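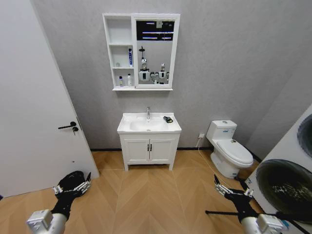 The practice bathroom at Layug, seen from the robot's own head camera, with its reflection in the mirror cabinet.

Layug pauses bathroom work after grip fault in household robot

Sep 8, 2024 - I'm Margarida Calado, I run home testing at Layug, and I'd like to tell you about a fault before you hear it secondhand. One of our humanoids, running our Cilum control software, froze with its hand shut on a door lever and kept pulling for 23 seconds. It should have let go after five. A tester, Dindo Castillo, was in the doorway and hit the stop button. He wasn't hurt, and I'm very glad to be able to write that!

So what happened? Mirrors, mostly. When the robot faced the bathroom mirror, Cilum took its reflected arms for a second pair of arms and kept waiting for them to move clear. The release timer got stuck behind that wait - a plain old software mistake, and it was ours.

We went back through 790 recorded door runs (thank you, Lovely Calimlim, for giving up your weekend) and found the same stall in 31 of them. Most were short enough that we'd put them down to slow networking. We should have looked harder in June, when the first one showed up.

All bathroom runs are on hold. The release timer now works on its own, whatever the cameras think they see, and Brian Lukumay's team is teaching Cilum to spot reflections properly. Our partners at Prikness will check the fix before any robot goes back to work near a person.

If you have a Cilum unit on trial, please keep it out of rooms with mirrors until you get the update from us - and keep the stop button on you, not on a shelf.

Press contact: Teodoro Ocampo, Layug press desk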